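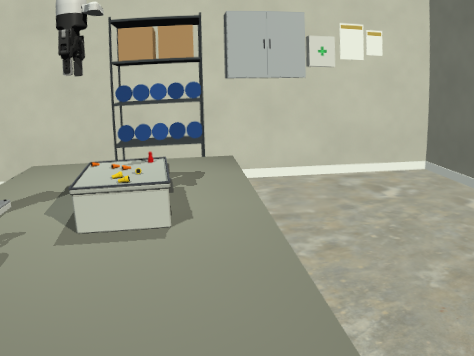

Can I use Cilloron if my recipes are a mess of old text files?

Messy text files are the whole reason I wrote it, so go ahead and point it at your folder and see what comes out. If a recipe has a title on the first line and amounts somewhere near the ingredients, you'll get something you can cook from.

Cilloron

A small command line tool that reads plain text recipes, scales them up or down, and writes a shopping list. I started it after my aunt handed me a shoebox of index cards and a USB stick full of .txt files (some of them saved in all caps, bless her). I typed up the cards over one January and then got tired of doing fractions in my head every time more people came to dinner.

Getting it running

You need Python and nothing else. Download the folder, open a terminal inside it, and type:

python cilloron.py scale goulash.txt 14

The number at the end is how many people you're feeding. It looks for a "serves" line in the recipe, works out the ratio, and prints the new amounts. If there's no "serves" line it assumes 2, because most of what I cook is for me and whoever is on my couch.

For a shopping list across several recipes:

python cilloron.py shop goulash.txt flatbread.txt plumcake.txt

Things you already have can go in a file called pantry.txt, one per line. They'll be left off the list. Spelling matters here! "Scallions" and "green onions" are two different things as far as the program is concerned, and I keep meaning to fix that.

What a recipe file looks like

Plum cake
serves 5
2 cups flour
1 cup sugar
a pinch of salt
plums, enough to cover
---
Heat the oven, butter the pan, and so on.

Everything above the dashes is ingredients, everything below is left alone. "A pinch" and "enough to cover" don't get scaled, they just come through as written. I argued about this with Treasa Keogh for a whole evening (she wanted pinches to multiply) and we settled on leaving them, with a little star next to them in the output so you remember to think about it.

Eggs are the other headache. Scaling can land you at two and a half eggs, and the program will tell you exactly that. Beat one, use half, put the rest in your scrambled eggs tomorrow. I tried rounding for a while and got some very sad cakes.

Units

Cups, tablespoons, teaspoons, ounces, pounds, grams, and milliliters all work. It won't convert from cups to grams, so don't ask it to. A cup of flour weighs whatever the person scooping it wants it to weigh, and I'm not getting into that fight again. If a file mixes both kinds, you'll get both kinds back.

The sample recipes

There's a samples folder to play with. The peanut stew came from Edem Asante, who also caught that my tablespoons were turning into teaspoons in the shopping list (sorry to anybody who bought too little oil). Sutrisno Sumampouw sent a fried rice that I've made so often I don't need the file anymore. Please keep their names at the top of those files if you pass them along. The rest are family ones and you can do what you like with them.

I haven't tested every sample at every size. The bread ones get weird past a double batch, mostly in the baking time, which the program doesn't touch. Keep an eye on your oven.

Changes

10/3/23: shopping list now groups the same ingredient across recipes, so you get one line for onions. Fixed the tablespoon thing. Blank lines in pantry.txt no longer crash it.

Before that I wasn't keeping notes, just fixing stuff as it annoyed me.

Still to do

Ranges like "3 to 4 carrots" only scale the first number. Fractions typed as a single character sometimes come through as question marks on older Windows machines, and Bheki Hlongwane is poking at that one. I'd also like a way to print onto index cards, so the shoebox can have new neighbors.

If something breaks, send me the recipe file along with whatever the program printed. It's nearly always one odd line, and I need to see that line to fix it.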